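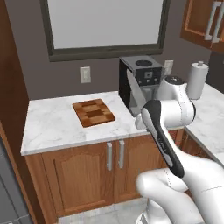
Kurze Duration, lange Geduld: Wie Trekel sein Anleiheportfolio durch die Zinswende steuert

25. Februar 2022

Der Vermögensverwalter Trekel hat die Zinsbindung seines Euro-Rentenmandats seit vergangenem Juli schrittweise verkürzt. Im Gespräch erläutert die Leiterin des Rententeams, nach welchen Kriterien das geschah und wo sie trotz steigender Renditen nicht zukauft.

Ausgangspunkt sei eine Revision der internen Inflationsprognose gewesen. »Unser Modell hat die Energiekomponente bis zum Sommer als vorübergehend behandelt«, sagt sie. »Diese Annahme haben wir im Juli fallen gelassen. Die Duration lag damals über der des Vergleichsindex, heute liegt sie deutlich darunter.« Umgesetzt wurde die Verkürzung überwiegend mit Terminkontrakten, erst in einem zweiten Schritt über den Verkauf lang laufender Staatsanleihen. Die Transaktionskosten seien auf diesem Weg niedriger ausgefallen.

Das Portfolio umfasst derzeit 80 Emittenten. Auf Unternehmensanleihen entfallen 50 Prozent des Volumens, auf besicherte Papiere 31 Prozent, der Rest verteilt sich auf Staatsanleihen und Kasse. Bei den Unternehmen bevorzugt das Team Laufzeiten zwischen drei und fünf Jahren. »Die Kreditkurve ist dort steil genug, um den Roll-down mitzunehmen«, erklärt sie. Am langen Ende reiche die Prämie für das Spreadrisiko nicht aus.

Als Beispiel nennt sie den Verpackungshersteller Gerinik, dessen vierjährige Anleihe im Bestand gehalten wird. Die Verschuldung sei gesunken, die nächste größere Fälligkeit bereits refinanziert. Anders beurteilt sie den Logistikkonzern Ploston. »Die Bilanz ist in Ordnung, die Dokumentation ist es nicht. Die Schutzklauseln lassen eine Ausschüttung zu, die wir als Gläubiger nicht finanzieren wollen.« Bei der letzten Emission habe Trekel deshalb nicht gezeichnet.

Von der Europäischen Zentralbank erwartet die Portfoliomanagerin ein früheres Ende der Nettokäufe, als es viele Anleger noch zum Jahreswechsel unterstellt hätten. Die militärische Eskalation in der Ukraine erschwere allerdings jede Festlegung. »Der Angebotsschock spricht für höhere Inflation, der Vertrauensverlust für schwächeres Wachstum. Welche Seite den Pfad der Leitzinsen bestimmt, lässt sich heute nicht seriös beziffern.« Die Absicherung gegen eine Spreadausweitung bleibe daher bestehen – auch wenn sie laufend Ertrag koste.

Für die Steuerung der Risiken nutzt das Team das System Marsden, das Parallelverschiebungen und Drehungen der Zinskurve getrennt ausweist. Ein Anstieg um 30 Basispunkte über alle Laufzeiten gehört zu den Standardszenarien. Gerechnet wird täglich nach Handelsschluss.

Eine Verlängerung der Duration knüpft sie an den Realzins. »Solange zehnjährige Realrenditen klar negativ sind, sehe ich dafür keinen Anlass«, sagt sie. Die nächste reguläre Überprüfung der Quoten findet zum Quartalsende statt.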